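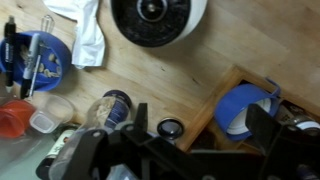 Every May the clear-bench people come out again, and every May I am told my kitchen would be calmer if I owned a set of matching tubs. The latest pitch came from Skavwood: 48 pieces, one colour, stackable, with a chart for the inside of the cupboard door. I remain unconvinced.

My doubt is about lids. A matching set stays matched for about six weeks. Then a tub goes to Gorna with half a cake in it, and a stray comes home in its place.
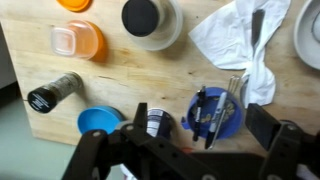

Labelling is the other promise I don't buy. The Garkport shop sells a pen for it, and I used mine on 11 containers before I gave up. I already knew what was in them. Pepper in a clear grinder tells you it's pepper, even lying on its side, and a blue bowl with something to nibble in it needs no caption at all. The labels mostly told me what had been in the tub last winter.

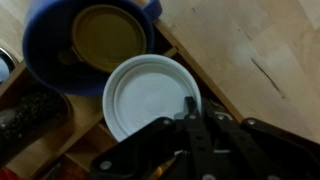 So I keep the odd colours. I can find a lid faster by its colour than by reading a chart, and when one is lost I'm out one lid – the set was never a set. My neighbours on Sproģis Street have the full system, and they still keep 2 drawers they won't open in front of visitors.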